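Getting the Skarkau tabletop sim pack running, quick notes
June 26, 2026

Tried the trial of the Skarkau pack from Joly over two evenings. Notes below so you dont have to dig through the forum. Assumes you already have the Joly viewer installed. If not, do that first, then come back.

Step 1. Load the room
Unzip, open the viewer, File > Load Room. Pick workbench, not workbench_lite. Lite drops the small parts. First load is slow, second one is fine. You should get arm, table, clutter.
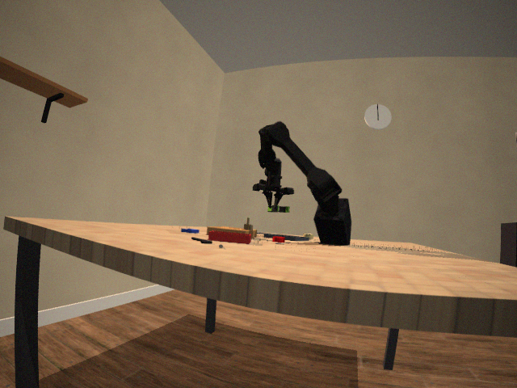
Workbench room loaded, low side camera.

Step 2. Get a second camera
Side view is nice but useless for judging distance. Add the high one: Cameras > New > Overhead. Leave the tilt alone. Shadows on if your card can take it, they help a lot when the fingers are near something. Mine dropped frames with shadows on and 108 parts loaded, so I trimmed the parts list.

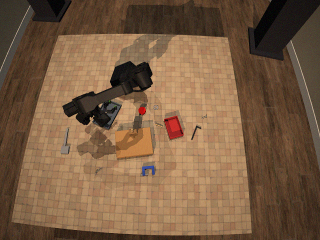
High camera, shadows on. Tray by the gripper, red bin over to the right.

Small stuff is hard to pick out against the tile pattern. You can swap the mat texture under Surfaces. Plain gray is kinder.

Step 3. Set a hover height
Don't send the arm straight to a part. Set a hover pose above the table first and save it. Call it something you'll remember, I have 9 poses named "test". Jog down in small steps from there.
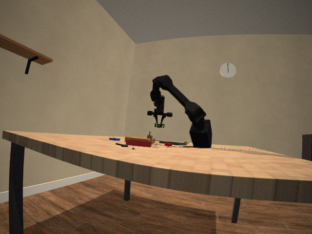
Hover pose, fingertips clear of everything on the table.

Check the side camera before you save. If the wrist bends oddly, hit Reset Elbow and jog again. Manual says it saves on exit. Mine didnt. Ctrl+S.

Step 4. Line up over the peg
Load your part, slow speed, come in from hover. Stop above the peg and look from both cameras. Nudge keys move one axis at a time. Turn snap off here, it jumps too far.
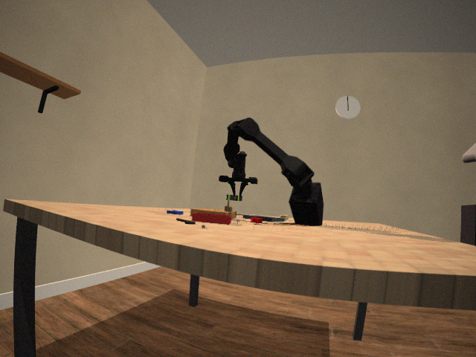
Green-tipped piece held over the upright peg.

Then lower. If it drifts, back up to hover and redo the nudge, faster then fighting it.

Worth paying for?
Trial is fine for learning. Full license adds the Flulstead and Kirncombe rooms plus scripting. I want the scripting, could skip the rooms. Price goes up in September according to the store page. Export still crashes on long recordings, keep them under 3 minutes.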